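Dye bench notebook, March, walnut and madder again

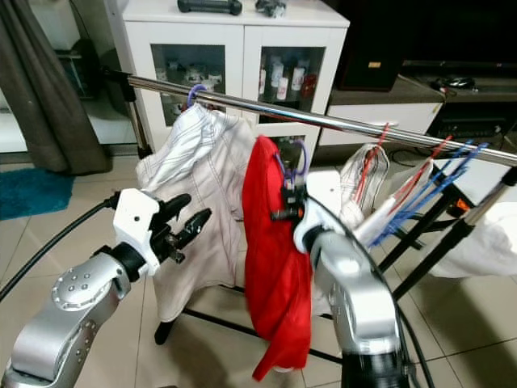 Purple hanger on the chrome rail, white and gray garment at the left.

OK, so I'm writing this up before I forget which jar was which (again). The walnut bath I started last week has been sitting with its lid on and it smells like a wet basement, in a good way. I strained it twice through the old pillowcase. Don't use the metal sieve for walnut, Florin, I mean it, the last batch went nearly black and I'm still finding specks in the bucket.

Cotton first. I scoured the Bruvgate scraps with soda ash for 2 hours at a low simmer and the water came out the color of weak tea, so whatever they put on that fabric at the mill, there's plenty of it. Rinsed until clear, then into the alum. I weighed the alum this time! 20 grams for the small bundle. My old notes just say "a spoon," which is no help at all unless I find the spoon.

Madder went in at 10:30. I kept it at 60 degrees C and sat next to it with the thermometer like a nervous parent, turning the burner down every time it crept up. It still got away from me once while I was on the phone with Indrek about the wool order. It came back down pretty quick, but I bet that's where the brownish streak on swatch C came from. The rest is a lovely brick red, a little more orange than I wanted. Our tap water is probably part of that. Would like to try the same thing with a pinch of chalk in the pot.

Wool: 208 grams of the Hindetov two-ply, wetted out overnight with a drop of dish soap. Took the walnut like a dream. I left half of it in to cool with the bath and pulled the other half out hot, and the cooled half is a good two shades deeper. The hot half is more of a caramel. I like them together, maybe for the striped cuffs Indrek keeps sketching on the backs of invoices.

The iron dip was less fun. I had it mixed too strong and the first skein went gray-green and a bit crunchy. Thinned it down and the second one is fine, kind of a mossy olive. Labeled both. The crunchy one is in the sad basket if anybody wants it for stuffing.

Florin Stoica's question from the last page, whether we can skip the alum on wool with walnut: yes, I did one little skein without it and can't tell it from the others in daylight. Haven't washed it hard yet. For madder, no, please keep using it.

Still to do:
Wash test on swatches A to F, plain soap, no softener
Light test, half of each swatch under card in the south window
Order more madder (we're down to dust)
Ask Chong whether the bigger pot is coming back
Madder with chalk, same weights, and stay off the phone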